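Report on the Visit to the Rorkcombe Depot
Mar 16, 1999

Members of the Skimincombe Household Goods Reuse Society visited the Rorkcombe depot at the invitation of its manager, Eglė Luik. The purpose was to see how donated goods are received, priced and stored, as our own premises will be reorganized in August.

The party of 35 was received in the front hall and divided into two groups. Ms. Luik outlined the history of the depot, which began in a rented garage on Curkance Road and moved to the present building when the lease ran out. Furniture remains the largest category. Kitchenware sells fastest, and winter coats are held back until the colour tags change in the fall.

Donations are accepted at the side door only. Each item receives a tag showing the date of arrival and the shelf to which it is assigned. Goods unsold after 200 days are reduced to half price and then offered to the Rätsep warehouse, which collects on the first working day of the month.
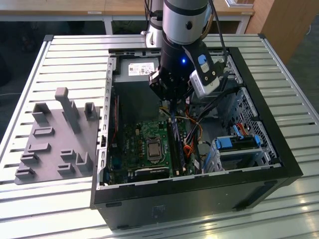
Pricing was the subject of most questions. The depot keeps a printed list of 187 common articles, reviewed twice a year, and staff may depart from it by no more than 5 dollars without approval. Several members felt that such a list would shorten our own Saturday lineups — others thought it too rigid for china and books. Ms. Luik agreed to lend us a copy.

The second group also saw the loading bay, where the ramp has been rebuilt to a gentler slope. Parking for larger trucks is still difficult, and drivers are asked to telephone ahead.

Lunch was served in the staff room. The Society thanks the depot for its hospitality. Members wishing to read the price list may ask for it at the office.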